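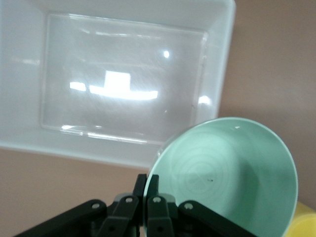 Jenő Virág wrote in to say that bicarb never shifted the onion smell from his tubs, however long he left it, and that a day on the windowsill with the lid off did the job for nothing.

Sunlight does help. So does newspaper, crumpled and shut inside overnight. More on plastic boxes and tubs, from readers and from our own cupboards:

Cleaning
Wash new bins before use. Warm water and a drop of washing-up liquid will do. Skip the scouring pad – the scratches hold dirt and never come out.

Sticky labels come away with cooking oil. Rub it in, leave it for an hour, scrape with an old bank card, then wash.

Tomato stains are best tackled the same day. Once they have set, keep that tub for pegs.

Drying
Stand boxes upside down on a rack, tilted, so the rim isn't sealed against the worktop. Never stack them damp.

Storing
Lids go on their own, upright, in a washing-up rack or magazine file. Write a matching number on each lid and box with a paint pen.

Flour and rice keep better in something with a clip lid. Open bins are fine for packets, onions and cleaning cloths.

Don't fill a deep bin with tins. The base bows and the shelf goes with it. Ours was a Kavwood unit, 63 cm wide, and it had sagged by March.

Winter clothes: wash first, fold loosely, and leave the lid off for a day before closing. Cedar blocks need sanding once a year or they stop smelling of anything.

Cracks
A split at the corner can be held with cloth tape on the outside for dry goods. For anything wet, throw the box out. Glue doesn't take on most of these plastics – we tried two kinds on a Litell box and both peeled off in a week.

Next page: Descaling the kettle

Last updated January 18, 2026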